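Saturday is washing day in our house. The machine came from Rattanakul and I still have not taken off all the bubble wrap, my neighbour Beverley teases me for it.

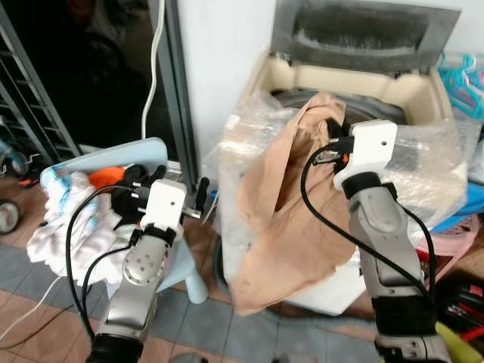 The beige one goes in, bubble wrap still on.

I learned to sort by colour, but with 2 children I gave up. Only the whites I keep apart.
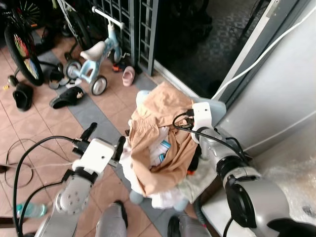 The heavy things I wash on a slow spin at 30 degrees. My aunt Yaowalak says cold water is enough.
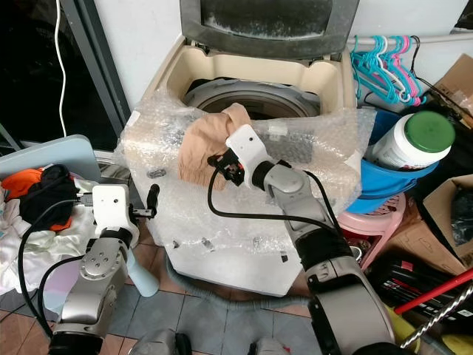 Next week I want to buy more hangers, and maybe a second rod for the grey days.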